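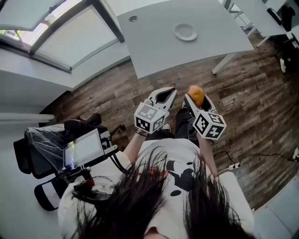 How often do you have to re-seat the pads on a pair of hand grippers?

Every 68 hours of use, if you go by the card taped inside the lid, and sooner if the jaws start letting go of things they used to hold.

I wrote that card. It was my second week at Cinbridge, and Trevor Lemieux had handed me a roll of tape and a marker and told me to make the maintenance schedule "friendly." I put a smiley face on it. Trevor looked at the smiley face for a long time and then went to get coffee.

Anyway, the Tuesday I want to tell you about, pair 23 came back from Villwood with a note that said DROPS EGG. We all called the orange thing the egg (Elvira Escobar called it the kumquat, but she was outvoted). The job was dumb and simple: pick up the egg, put it on the plate, pick it up again. Pair 23 had done it 638 times without a fuss and then, according to Villwood, it had just lost interest.

So I did what I always do first, and wiggled everything. Left jaws, fine. Right jaws, fine, maybe a hair of play in one finger. I peeled the pad off that one and cleaned the glue away with my thumbnail, which you're supposed to do with the little plastic scraper, but the little plastic scraper lived in Trevor's drawer and I wasn't in the mood for Trevor's drawer. New pad on, press, count to 83. I don't know why 83! It was on the Oltine sheet and I have never once stopped early.

"You're humming," Elvira said from behind the shelves.

"I'm counting."

"You're counting in a tune."

She was right, and I lost my place and had to start over.

When the pad was down I checked the marker cubes next. If a cube gets knocked even a little crooked, the software thinks your hand is somewhere it isn't, and you can spend a whole afternoon blaming the pads. I've done that. I've blamed pads that were completely innocent. I snugged both cubes down, opened and closed the jaws a few times, and went over to the table to try it for real.
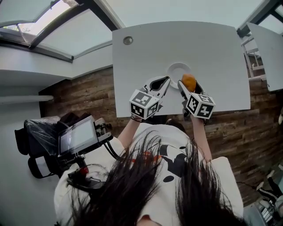 The trick with the egg is that you can't think about it. If you think about it, you squeeze too hard and it pops out like a bar of soap. I thought about my grandmother's kitchen in Assunção instead, the blue radio and the bowl by the window, and I picked it up. I set it down. I picked it up again. Nearly an hour of that, and my shoulders were killing me, but it never fell once.

"So what was wrong with it?" Trevor asked when he came by.

"The pad, I think. Or the cube. I did both."

"Which one do I write down?"

"Write down both."

He wrote PAD. Then he opened the lid to put the form away and saw the card, and he stood there with his pen out, and I figured that was it for my smiley face. He crossed out 68, thought about it, and wrote 68 again, neater.

"Your eights look like snowmen," he said, and carried pair 23 off to the Villwood shelf.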